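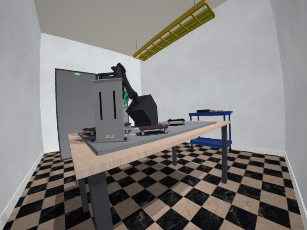 Lowri Jarman has the kettle on before I have got my coat off, and by the time we sit down she has already told me two stories about subjunctives. She edits Kodatby, the small journal for people who teach Latin and Greek in schools, and she has done so since her predecessor, Anselmo Bermúdez, handed her a box of unanswered letters and wished her well.

"I thought it would be proofreading," she says. "I like proofreading! But most of it is writing to people, and then writing to them again, and I found I liked that even more."

Kodatby comes out twice a year, in spring and in November, and goes to 3,000 readers, a good many of them the only classics teacher in their school. Lowri was one of those herself for a long while, in a market town where Greek was taught at lunchtime to whoever turned up with a sandwich. She remembers the journal arriving in its brown envelope and reading it standing in the hall.

"You do feel a bit on your own," she says. "Then there would be four pages by somebody in another county who had exactly my trouble with the ablative absolute, and I'd be cheerful for a week."

The spring number runs to 104 pages, the fattest she has put together, and she is a little worried about the postage. It has a long piece by Zinhle Baloyi on reading Ovid aloud with beginners, which Lowri asked for after hearing her speak at the summer meeting – "I more or less followed her to the car park" – and a set of short unseens by Konrad Pawłowska, graded and with notes. The reviews are at the back as always, and as always two of them came in late.

I ask whether she would ever give up the printed copy. She takes her time over this, and pours more tea. Daranee Ratanaporn, who looks after subscriptions, has been putting the older numbers online, and Lowri is very glad of it, not least for readers overseas who used to wait weeks. But she would miss the envelopes.

"People write in the margins and then post me the page," she says. "I had one with a whole verse translation squeezed round the edge of an advert. It was rather good, so we printed it."

Articles for the November number should reach her by the end of the summer term. She is especially keen to hear from teachers who have never sent anything in before, and she promises to answer every letter, though perhaps not the same week.

Posted 2/4/23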